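Notebook - packing table, 16th October

Spent most of the morning at the big white table going over bags and boxes for the Taipe samples, and I'm writing it up before lunch while I still remember who said what. Marleny wants one way of packing that all of us can live with, and I do see her point - last May we each had our own and it was a muddle. Katherine likes the clear bags because they fold away to nothing in the drawer. I like them too, only they crinkle so much that I have trouble reading a label through the folds, and the shine off the tabletop doesn't help one bit.
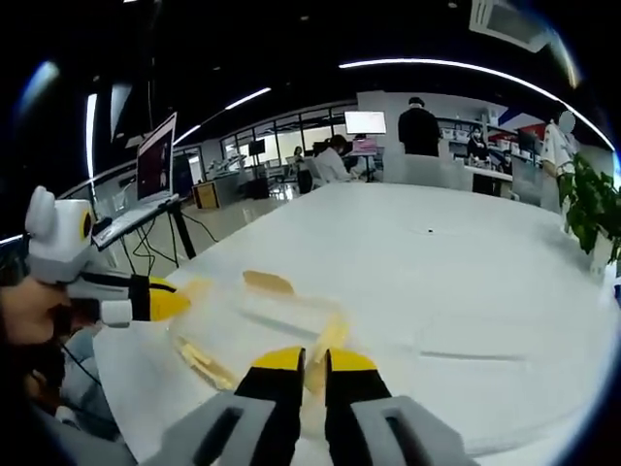 Hagos would sooner drop bags altogether and go over to the rigid containers, and he made a good long case for it over coffee (he had clearly been saving it up!). They stack, they wipe clean, and the label sits flat on the wall. My worry is shelf space at the back, where we're already squeezed. Lizeth is going to measure up and let us know whether 100 would fit or whether we should start with 16 and see how we get along. 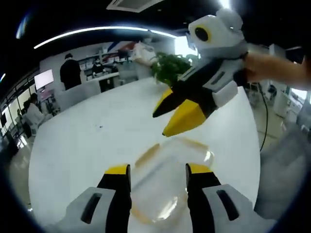 Clear container on the round table, plant behind.

Still to do: ask Arnulfo if the Prokness order can wait, find the lid that goes with box 19, and water the plant - my turn this week.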